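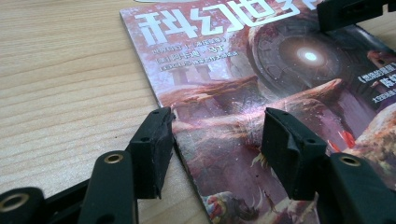 What is usually printed on the front cover of a science fiction magazine?

The front cover normally carries the title, the date or issue number, a few author names or story titles, and a painting or other illustration.

Science fiction magazine

A science fiction magazine is a periodical that publishes mainly science fiction, either as short stories, as longer works printed in parts, or as a mix of fiction, articles and reviews. Most are sold by subscription, through newsstands and bookstores, or as electronic files. Printed magazines of this kind are read for their stories but are also kept for their covers, which are often painted for the magazine by artists who specialize in the field.

History

Stories now called science fiction appeared in general magazines throughout the 19th century, alongside adventure stories, ghost stories and travel writing. The first English-language magazine given over entirely to the subject, Amazing Stories, began in the United States in 1926. Others followed within a few years. Many were pulps, a name taken from the cheap wood-pulp paper on which they were printed. The paper was rough and thick, but the covers were printed on smoother coated stock so that color artwork would reproduce well.

During the 1940s and 1950s most American titles moved to the smaller digest size. Digests were cheaper to print and easier to display in racks beside other small magazines. The growth of paperback books in the same period gave readers another source of science fiction at a similar price, and a number of magazines closed. Those that survived continued to be the main market for short fiction in the field.

Magazines in other languages developed along their own lines. Some began as translated editions of American titles and added local authors later. Others grew out of popular science magazines, which in several countries printed fiction together with articles on engineering, space and medicine. In Japan, a long-running monthly has been published since the end of the 1950s. In China, the magazine Kehuan Shijie (科幻世界, "Science Fiction World") is published in Chengdu. It was founded in 1979 under another name and took its present title in 1991.

Contents

A typical issue contains several short stories and often one longer piece, such as a novelette or novella. Novels may be printed as serials, with one part in each issue. A short summary of the earlier parts is placed before each installment for readers who missed them.

Nonfiction may include an editorial, book and film reviews, science articles, interviews with authors, and a calendar of conventions. Letters from readers were an important feature of the early magazines. Because full addresses were sometimes printed with the letters, readers were able to write to each other directly, and many of the first science fiction clubs were formed in this way.

Stories are chosen by an editor, who may read unsolicited manuscripts or leave the first reading to assistants. Payment is usually set by the word or, in some languages, by the thousand characters. Magazines publish guidelines stating the lengths they accept and the kinds of stories they do not want.

Cover design

Title

The title, or nameplate, is usually placed across the top of the cover, where it can be seen when copies overlap in a rack. Large, simple lettering is common. White or yellow lettering is often used over dark or strongly colored artwork. On Kehuan Shijie the four characters of the title are large enough to run across the upper part of the cover; on one issue they are white against a pinkish red.

The style of the nameplate may stay the same for decades or be redrawn when a magazine changes publisher or size. Its color is often changed from issue to issue to suit the painting.

Date and issue line

The date and issue number are set in small type close to the title. Monthly magazines use the name or number of the month. Quarterly magazines may use a season. In many countries the date printed on a cover is later than the date on which the magazine goes on sale, so that an issue marked October may already be in stores in September. The practice keeps copies from looking out of date while they are still on display.

Some magazines also print a whole number, which counts every issue from the first. Whole numbers are useful where a magazine has skipped months or changed its schedule.

Story titles and names

Authors' names and story titles are printed along one side of the cover or across the bottom. Well-known names are set larger. In Chinese, the titles of books and stories are placed inside the brackets 《 》, which serve the same purpose as italics in English, and the text may be run vertically down the edge of the cover or set in horizontal lines.

Artwork

The artwork may illustrate a particular story in the issue or may be unrelated to the contents. In the pulp period, an editor sometimes bought a painting first and then asked an author to write a story to go with it.

Common subjects include spacecraft, planets, cities, machines, alien creatures and ruins. Landscapes are frequent because they leave open space for lettering. Gateways and portals are another regular subject. These are generally shown as a ring or arch with a light at the center, and the ring may look like stone, metal or something grown. One Kehuan Shijie cover, painted in reds, pinks, mauves and browns, has a round portal-like structure with a dark gray rim, sweeping reddish-brown shapes and a cluster of red spikes that look like crystals.

Cover paintings were at first made in oils, gouache or watercolor. Airbrush work became common in the 1970s. Digital painting has been widely used since the late 1990s, and many artists now combine it with scanned pencil drawings or photographs. A painted look is still preferred by many magazines, including those whose covers are made entirely on a computer.

Paper and binding

Covers are printed on heavier paper than the inside pages and are usually coated. A gloss coating deepens the colors but reflects light and shows fingerprints. A matte coating reflects less and is easier to read under a lamp, though dark areas can become scuffed.

Thin magazines are saddle-stitched, meaning that the folded sheets are held by wire staples through the spine. Thicker ones are perfect-bound, with the pages glued into a flat spine. A flat spine allows the title and date to be printed where they can be read on a shelf. The glue can become brittle with age, and pages may come loose if the magazine is opened flat.

Collecting

Science fiction magazines are collected by title, by author, by cover artist or by period. The first issue of a title and issues containing an author's first published story usually bring the highest prices. Condition is judged mainly by the cover, the spine and the color of the paper. Subscription copies may have address labels, which lower their value to some collectors.

A complete set can be hard to assemble even when most issues are common. The small-press quarterly Prellance ran for 68 issues, and its last numbers were printed in much smaller quantities than its early ones. The Planier index, compiled by Shamim Mirani, lists 1,650 cover paintings by artist and subject. It records portals and gateways on 131 of them. The version dated 6/8/21 added a separate list of covers that had been used more than once, either by another magazine or on a paperback book.

Storage

Magazines keep best in a cool, dry and dark place. Direct sunlight fades printed colors, and reds and pinks are often the first to weaken. Pulp paper contains acids that turn it yellow and then brown, and badly affected pages crack at the corners when turned. Modern coated paper is more stable but can stick to itself if it becomes damp.

Single copies are commonly stored in clear polyester or polypropylene sleeves with an acid-free backing board. Sleeved copies may be stood upright in boxes, packed closely enough that they do not lean. Thick perfect-bound magazines can be stored flat in short stacks. Rubber bands, paper clips and adhesive tape should be kept off the covers. A cover that has curled can often be eased back by leaving the magazine under a flat board with a light weight on top.

Electronic editions

Many science fiction magazines are now published only online or as downloadable files. Some are free to read and are paid for by donations, and others sell subscriptions. Electronic magazines generally still have a cover, with a title, a date and a piece of artwork, although there is no rack in which it has to be seen. The picture is often viewed at a very small size, and for this reason lettering on electronic covers tends to be brief. Several publishers collect a year's stories from an electronic magazine into a printed annual.

See also

Pulp magazine
Digest size
Fantasy art
Serial (literature)
Magazine binding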